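The Cloth Question: Wiping Down Shared Tables in a Student Workshop
Final project report, Household and Materials Studies
Submitted 2025-06-14

Why we picked this

Our group wanted a topic that everyone in the building deals with and that hardly gets a second thought. We tossed around a few ideas (mop heads, dish racks, the mystery of the sponge drawer) and kept coming back to the tables. The shared workshop has wooden tables that get used for gluing, sketching, lunch, bike parts and birthday cake, sometimes within the same afternoon. Every table gets wiped by whoever used it last, with whatever cloth is closest. Some days the wood looks great. Other days it has gray smears and a sticky patch right where you want to put your elbow.

So we asked a simple question: does it matter which cloth you use and how you hold it? We thought this would be a small project. It grew! By the second week we were arguing about folds at dinner.

What we compared

We used three kinds of cloth and gave each one a name from the label on its storage bin. Podavo was the cotton one, cut from old bedsheets and hemmed by one of our group members. Korby was a thicker knit cloth with a bit of a nap to it. Brunet was a thin disposable wipe that comes on a roll and can be rinsed a few times before it gives up.

The plan was to do 200 wipes in total, spread over all three cloths. Each wipe was one pass over a marked area of tabletop, 50 centimeters on the long side, with a measured spoonful of mess on it. We had three messes: dry sawdust, cold black tea with sugar, and a thin film of cooking oil. The oil was the one we dreaded, and it was also the most interesting.

For each mess we tried the cloth in three states, which we called flat, folded and bunched. Flat means spread out under the palm. Folded means folded in half twice so it makes a firm pad. Bunched means you just grab it, the way most people do when they're in a hurry. We spent longer than we'd like to admit on what counts as bunched, and in the end we agreed that if you could see one big ridge and no straight edges, it counted.

How we scored it

After each wipe, two of us looked at the table from a low angle with the lights on and gave it a score from zero to five. Zero was "you made it worse" and five was "you would put a clean shirt down on this." The two scorers weren't allowed to talk until both numbers were written down. If they were more than one point apart, a third person came in and we took the middle score.

We also noted how the cloth behaved. Did it slide, did it catch, did it leave anything behind? These side notes turned out to be our favorite part of the data. The scores tell you which wipe was better – the notes tell you why somebody swore at it.

We had to throw out 16 wipes from the first session. The spoon we used for the oil was bigger than the spoon we used for the tea, and we only caught it when the oil bottle was suddenly almost empty. We bought a proper measuring spoon and did those wipes again.

What a bunched cloth does on wood

We expected bunched to lose everywhere. It's the lazy way, and all of our parents told us to fold the cloth. The results were more fun than that.

On sawdust, bunched did badly with every cloth. The ridge in the middle holds most of the fabric up off the table, so only a few spots touch the wood, and the dust slips through the gaps between them. You get stripes. Folded was better, and flat was best of all if you went slowly and lifted the cloth straight up at the end.
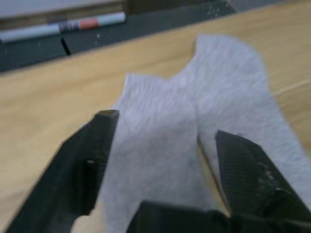
On tea, though, bunched held its own. A loose heap of fabric has a lot of surface to soak things up with, and if you press and roll it a little, it keeps finding a fresh dry side. Podavo bunched beat Podavo flat on tea in both sessions, and we checked the sheet twice because we didn't believe it. The old bedsheet cotton is very soft from years of washing, and we think it collapses into the liquid more easily than the stiff knit does.

Oil needed a folded cloth. Bunched pushed it around, and flat got slippery under the palm almost right away. With the folded pad you could use one face, flip it, use the second face, then open it up and refold for two more clean ones. Our best oil scores all came from a folded Korby cloth. The nap grabs the film in a way the smooth cotton doesn't.

Brunet was the surprise. We had it down as the weak one because it's so thin. On dry sawdust, spread flat, it matched Korby. It fell apart (literally, in one case) on the third rinse, so you have to be ready to let it go.

Picking up and putting down

A section we hadn't planned on! While writing side notes we kept noticing that the start and end of the wipe mattered as much as the middle. If you pinch a cloth from the center of the heap and lift, the edges hang down and drip or drop dust back on the clean area. If you gather the edges in first, everything you picked up stays inside. This sounds obvious when it's written out, but only one person in our group was doing it before the project.

So we ran a small extra set in which we only changed the pickup. Same cloth, same mess, same pressure as far as a human arm can manage. With sawdust the edge-first pickup gained almost a full point on average. With tea it made very little difference, unless the cloth was completely soaked.

We also learned that where you put the cloth down afterward is half the battle. A used cloth left in a heap on the wood dries slowly underneath, and on two of our tables there are pale rings that we now look at very differently. We hung ours over a rail after each session.

What people do now

In March, before any of the wiping, we put a short paper survey next to the sink and got 53 back, which made us very happy. Most people said they grab the nearest cloth. A good number said they rinse it before using it, fewer said they rinse it afterward, and several wrote comments about other people not rinsing it afterward. Almost everyone described some version of the bunched grip. One person drew a diagram with arrows. We have it pinned above the desk.

Trying it out for real

For the last part of the project we set up two hooks by the sink, one for folded Korby cloths and one for Podavo, with a card that says what each is for. We called the whole setup Kedari so that we'd have something to write on the card. It stayed up for three weeks.

The tables did look better to us, but we are hardly neutral at this point, and we didn't score them blind. What we can report is that the cloths came back to the right hook more often than not. The card got wet and had to be replaced with a laminated one. Somebody also added a third hook on their own for the dish towels, and it's still there.

Problems and things we would change

Our pressure was never really controlled. We tried wiping on top of a kitchen scale under a board, and it worked for light wipes but slid around for anything firm. The wood itself is also uneven. Some areas have more finish left on them than others, and the tea soaked in faster near the worn edges. Next time we would map the table first and stay on one patch.

We would also test cloths after many washes. The bedsheet cotton had a head start of several years over the other two, and we'd love to know if Korby gets better or worse with age. Our guess is that the nap goes flat and the oil scores drop.

Our group has asked to keep the hooks up through next term. The spare cloths are in the bin under the sink, already hemmed, and the score sheets are in the folder next to it for anyone who wants to pick this up – please use the small spoon for the oil.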